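Opinion > Property > Vacation Rentals

9 March 2017
By Xuelian Dai

Vacation rental owners in Nalcombe should publish the full price of a stay, cleaning charges included, before a guest picks dates. Of 83 listings I reviewed for June, 60 did not.

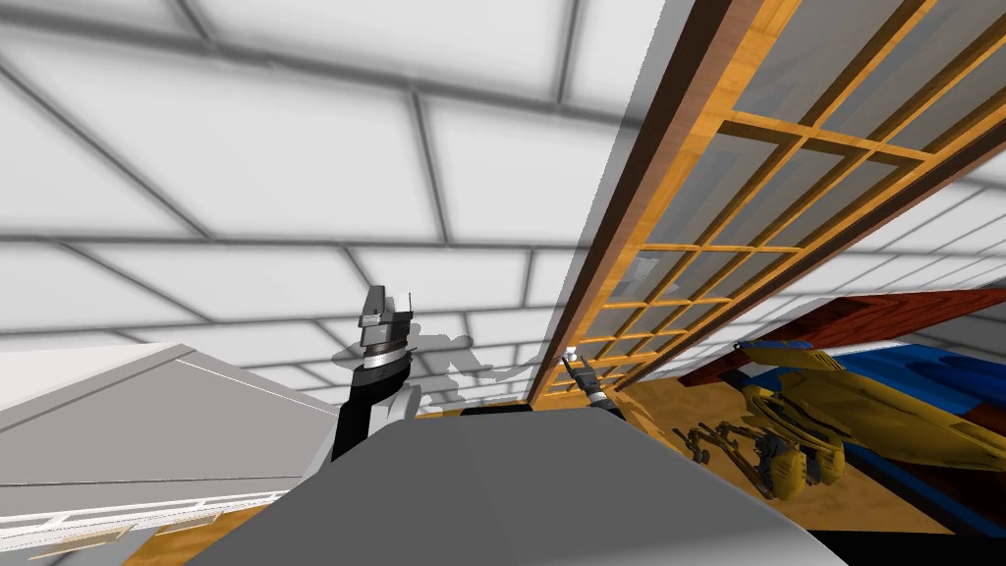
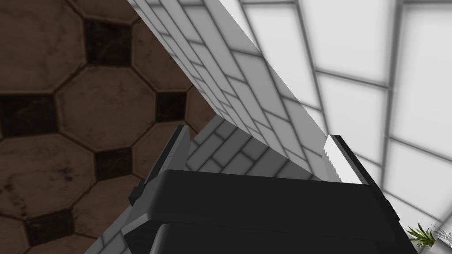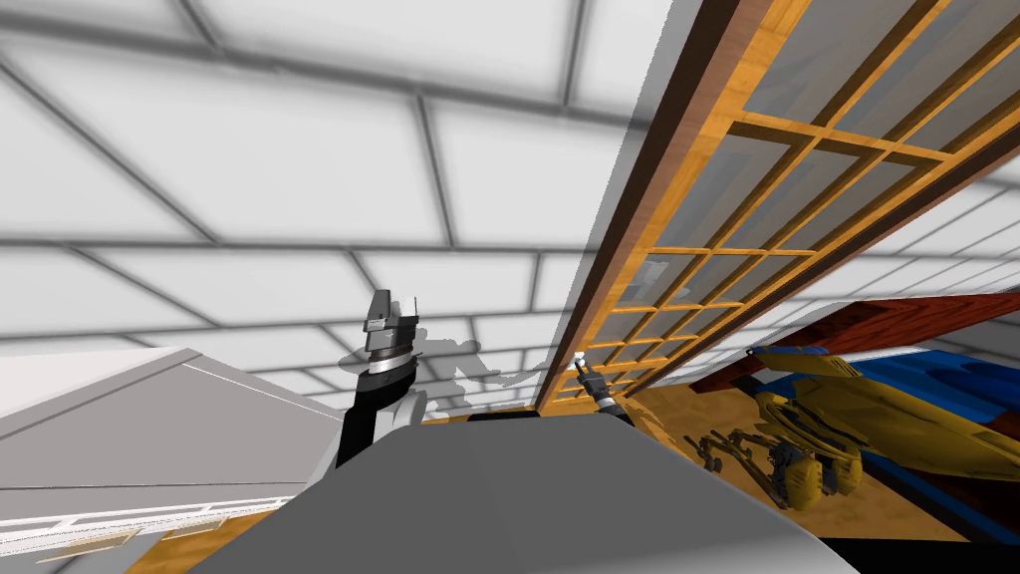

Interior views. The first and third include the wooden lattice.

A family that budgets for a week should not meet a further charge of over 20 percent at checkout. The town council should make full pricing a condition of every rental license.

Related
Madier: Who Pays for Beach Access?
Xinyi Yu on Deposits
Uvudlow Villas Change Hands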